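Stetard (produce handling kit)

Stetard is a benchtop robotic handling kit made by the Canadian firm Ivurach for sorting, picking and packing whole fruit and vegetables. It is sold to packing sheds, food technology departments and test laboratories as a complete station comprising a frame, a work surface, one or two arms, cameras and a control computer. The software is licensed separately under the name Jirard.

Design

The station is built on a rigid rail frame. The work surface has a matte finish to limit glare, which otherwise interferes with the detection of pale or waxy skins. Arms are mounted to the frame and can be moved along it in steps of 20 millimetres. A camera set at the head of the unit views the whole surface, and further cameras may be fitted at the wrists.

The standard end tool is a two-finger gripper with replaceable soft pads. Grip force is set in software for each type of produce. The maker rates the tool for items up to 90 millimetres across; larger fruit requires the wide finger set, supplied as an option.

Operation

Jirard offers two modes. In taught mode, an operator guides the arm through a task and the recorded movements are used to train a control model. Ivurach recommends at least 52 recordings for each new combination of container and produce. In scripted mode, the operator defines pick and place zones on the camera view and the arm works through them in order. Scripted mode is faster to set up but copes poorly with fruit that rolls after release.

Containers do not need to be fixed to the surface. Baskets with a raised carrying handle are supported, although the handle narrows the approach path and the arm must enter from one side. Perforated walls can cause false detections when fruit already in the basket shows through the openings. A filter for this was added in version 13 of the software.

Variants

The base model has a single arm. The two-arm model shares the same frame and allows one arm to steady a container while the other loads it. An enclosed version with washable panels is sold for use in food preparation areas.

Reception

A comparison of benchtop kits by the testing service Đorđević rated Stetard well for repeatability and for the quality of its printed manual. It criticized the cost of spare finger pads, the noise of the cooling fan and the lack of a colour calibration routine for the head camera. Ivurach later added a calibration card to the accessories list.
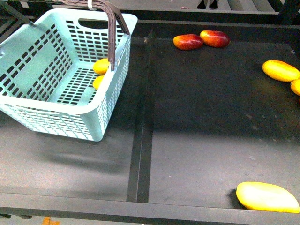 Mangoes on the work surface and smaller yellow fruit in a carrying basket, head camera view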